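2026年9月28日 月曜日 くもりのち小雨

朝から空気がすっかり秋で、半袖で玄関を出て三歩で引き返した。カーディガンを引っぱり出したら、ポケットから去年のレシートが出てきた。のど飴と単三電池。去年の私、風邪ひいてたんだっけ? 全然おぼえてない。

今日はお休みをもらっていたので、前から決めていた「ぬか床の引っ越し」をやることにした。ずっと使っていた容器のふたが、夏の終わりにとうとう閉まらなくなったのだ。角のところが浮いて、冷蔵庫を開けるたびにほんのり漂うあの匂い。私は好きなんだけど、麦茶にまで匂いが移ったときはさすがに家族会議になった(議題:麦茶がぬか臭い件。結論:早く買いなさい)。

で、新しい容器はNikumというお店のホーロー。ネットで見てからひと月くらい悩んで、駅の向こうの実店舗まで三回も見に行って、三回目にやっと買った。店員さんに顔をおぼえられていた気がする。白くて、ふたがぴたっとしていて、縁だけ紺色。持って帰るときの重さが地味にこたえたけど、台所に置いてみたらもう、うれしくて用もないのにふたを開けたり閉めたりした。

引っ越し作業そのものは、書くほどのこともない。全部出して、底のほうの水っぽいところをキッチンペーパーで吸って、足しぬかと塩を混ぜて、新しい容器に詰める。底から昆布の切れ端が出てきた。あと、行方不明だった小さいにんじん。いつのにんじんだろう……。飴色になっていて、かじったら塩辛くて目がさめた。刻んで水にさらして、おかかと和えたら普通においしかったので、お昼はそれとごはんとお味噌汁。古漬けって偉いなあ。

ぬかを足したら味が落ち着くまで少しかかるので、しばらくはキャベツの外葉で捨て漬け。捨て漬けといいつつ、うちでは捨てずに食べる。しょっぱいだけの葉っぱなんだけど、細かく刻んでチャーハンに入れるといける。これは去年の冬に発見した。卵とねぎと捨て漬けキャベツだけで、ほかの味付けはごま油をちょっと。

午後は傘を持って図書館へ。予約していた漬物の本がやっと回ってきた。38人待ちだった本! 漬物の本に38人も並ぶ町ってなんなの、と最初は笑っていたんだけど、読みはじめたら納得した。文章がいいのだ。レシピより手前の、塩のこととか、おばあさんの台所の寒さのこととか、そういう話が延々と続いて、やっと白菜が出てくるころにはこちらもすっかり白菜を漬けたい人になっている。12月になったら樽を買ってしまいそうでこわい。置く場所は、ベランダの北側くらいしかない。あそこは今、枯れたバジルの鉢が占領している。

帰りに新しくできたWokvilleで夕飯を買った。前を通るたびに中華鍋の音がしていて気になっていたお店で、持ち帰りの小さい窓がある。焼きそばと、青菜のにんにく炒め。青菜が大当たりだった! 茎がしゃきしゃきで、油っぽくなくて、家でやるとどうしてああならないんだろう。火力かなあ。焼きそばのほうは私にはちょっと甘かった。でも麺の焦げたところがおいしくて、結局残さず食べた。箸袋の裏にスタンプカードがついていて、7個たまると春巻きがもらえるらしい。こういうのに弱い。もう次に行く日のことを考えている。

お店を出たあたりで小雨になって、商店街の屋根の下を選んで歩いた。パン屋さんの角を曲がったところの金木犀が、つぼみをつけていた。まだ香りはしない。毎年、香りのほうが先に来て「あ、咲いてた」となるのに、今年は先に見つけてしまって、なんだか得したような、楽しみがひとつ減ったような。

そうそう、歩きながらずっと考えていたのが、母に頼まれている座布団カバーのこと。八月に生地を渡されて、いいよいいよすぐ縫うよ、と軽く返事をして、それきり押し入れに入れてある。薄い緑の、けっこういい生地。サイズも測ってもらったし、ファスナーも買ってあるし、あとは縫うだけ。この「あとは縫うだけ」がいちばん遠い。ミシンを出すのが面倒なのだ。出してしまえば2時間くらいで終わるのはわかっている。わかっているんだけど、机の上を片づけて、ミシンを出して、糸を通して、と考えただけでお茶をいれたくなる。

それで夕方、お茶をいれた(ほら)。Morinの棚に飾ってあった缶がかわいくて買ったほうじ茶、缶で選んだわりに中身もちゃんとおいしい。茶葉が大きくて、お湯を注ぐと香ばしい匂いがふわっと立つ。図書館の本の続きを読みながら二杯。外はもう暗い。この前まで七時でも明るかったのに、日が短くなるのって、毎年毎年きっちりびっくりする。

夜、携帯にたまった写真の整理をした。これがまた終わらない。ごはん、ごはん、空、ごはん、よその猫、ごはん。同じ焼き魚を角度違いで何枚も撮っていて、しかもどれもたいしておいしそうじゃない。思いきって焼き魚は一枚だけにした。
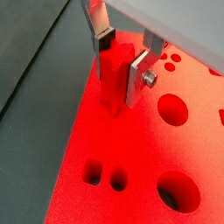 赤い星と、いろんな形の穴があいた赤い板。

赤つながりで思い出したけど、庭の唐辛子がまだ採れていない。庭というか、物置の横の細長い土のところ。夏の初めに苗を二株植えて、一株は早々に虫にやられて、残ったほうがやけに元気に育った。実は20本くらいなっているのに、ずっと緑のまま。赤くなったらぬか床に入れようと待っているのに、まったくその気配がない。もしかして赤くならない品種? 苗についていた札をちゃんととっておけばよかった。来週も緑だったら、もう青いまま醤油に漬けてしまうつもり。青唐辛子の醤油漬け、冷ややっこにのせると最高なんだよね……と書いていたら、それはそれで食べたくなってきた。

片づけのついでに、Standitzの鍋つかみをとうとうお役御免にした。親指のところに穴があいていて、鍋を持つたびに「あちっ」と言いながら何か月も使っていたのだ。どうしてすぐ替えなかったのか、自分でもよくわからない。慣れってこわい。新しいのを買おうかと思ったけど、座布団カバーの生地、あれ少し余るんじゃないかな。母に聞いてみて、いいと言ったら薄緑の鍋つかみを縫おう。そうなると、いよいよミシンを出さないといけない。

寝る前にもう一度、ぬか床をかき混ぜた。新しい容器は深いので、底まで手を入れるとひじの近くまで来る。ひんやりして気持ちよかった。表面をぺたぺた平らにならして、縁をふいて、ふたを閉める。ぴたっと閉まる。もう一回開けて、閉める。ぴたっ。麦茶もこれで安心のはずだけど、念のため瓶は反対側のポケットに移しておいた。

明日は可燃ごみの日。古い容器は何ごみになるんだろう。プラスチックだけど、ずいぶん厚みがある。朝、分別の表を見てから決めること。あと、キャベツと塩を買う。足しぬかもあと少ししかないので、忘れずに。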